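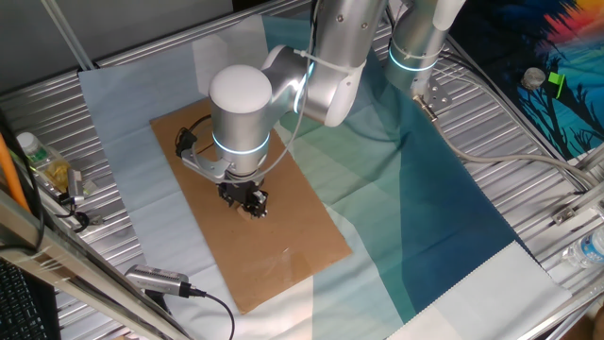

19 de mayo de 2018

Segunda parada de protección en el brazo izquierdo desde que lo volvimos a montar. Anoto todo mientras lo tengo fresco, que luego Nuwan me pide el orden de los hechos y no lo encuentro en ninguna parte.

Secuencia: aproximación vertical, descenso a la cota de agarre, cierre de la pinza. En el cierre, el controlador notificó exceso de fuerza en el eje de la muñeca y cortó. Los frenos entraron bien. El mensaje fue el mismo que en abril, con la misma articulación. En abril lo dimos por resuelto cambiando el límite de par, y ahora está claro que aquello solo lo tapó.

Ciclo 61 de la tanda. Los 60 anteriores, sin incidencia en el registro. Velocidad al 40 % de la nominal, así que descarto la inercia como causa principal.

Primera hipótesis: la altura de la superficie. El programa toma la cota del plano de la mesa y le suma un valor fijo por el cartón y la tela. El cartón tiene dobleces y no apoya plano, y la tela hace arruga debajo según cómo se haya extendido. Medí con la galga en varios puntos y entre el más bajo y el más alto hay 6 mm. El margen que dejamos en el descenso es de 2 mm. Con esos números los dedos tocan cartón antes de llegar a la cota, y lo raro es que no salte más a menudo.

Segunda hipótesis, de Shahnaz: el cable que va por fuera del brazo. Está sujeto con brida y deja un bucle hacia la muñeca. Según ella, en determinadas orientaciones el bucle se tensa y mete un par parásito que el controlador lee como contacto. Moví la articulación a mano en modo guiado y en el extremo del giro sí noté resistencia. En la posición del fallo, no. Lo dejo como causa contribuyente hasta tener datos.

Pedí a Chathurika el volcado de pares de los últimos ciclos. La señal de la muñeca sube poco a poco a lo largo de la tanda y en el último ciclo pega el salto. La deriva encaja con que el cartón se vaya desplazando un poco en cada agarre. El salto, con el contacto franco. El cable explicaría un desfase constante en función del ángulo, y eso no aparece en la gráfica.

Lo que me preocupa más es otra cosa. Tras la parada, Sumaiya Talukder rearmó desde la consola y el brazo izquierdo hizo un retroceso corto antes de que nadie confirmara la trayectoria. Ella estaba fuera del alcance, sin consecuencias. Pero el brazo derecho seguía habilitado y con par, y si alguien hubiera tenido la mano encima de la mesa colocando la pieza, la habría tenido entre los dos. El procedimiento de Titus dice que la parada de un brazo deshabilita los dos. En la configuración cargada hoy esa casilla estaba desmarcada. No sé desde cuándo. Sospecho de la copia que restauramos en abril, que venía de la célula de Brotumska, donde solo hay un brazo.

Hecho esta tarde:
Parada enlazada entre ambos brazos, activada y probada desde las dos setas y desde la consola.
Retroceso automático tras rearme, desactivado. A partir de ahora se sale en manual.
Límite de par devuelto al valor original.
Descenso cambiado a búsqueda por contacto en el último tramo, con umbral bajo.
Copia de seguridad nueva, con nombre que dice qué célula es.

Pendiente:
Fijar el cartón por las esquinas o quitar la tela de debajo. Sumaiya Sivakumar prefiere mantener la tela, dice que los datos anteriores se tomaron con ella y no quiere mezclar condiciones. Entonces habrá que fijar las dos cosas.
Pasar el cable con más holgura y repetir el giro completo registrando par.
Comparar los parámetros de seguridad con la hoja de Khondokar línea por línea. Lo haré yo.
Revisar la alineación de los dedos de la pinza. A simple vista cierran paralelos, pero no les he pasado el calibre desde el montaje.

Repetí la tanda con la búsqueda por contacto y volví a llegar al ciclo 61 sin parada. No demuestra nada, solo que se puede trabajar. El tiempo de ciclo ha empeorado y Nuwan lo va a notar en el informe para Clollitska. Le he escrito explicando el motivo y adjuntando la gráfica de pares.

He dejado los dos brazos deshabilitados y la llave en el cajón de la consola.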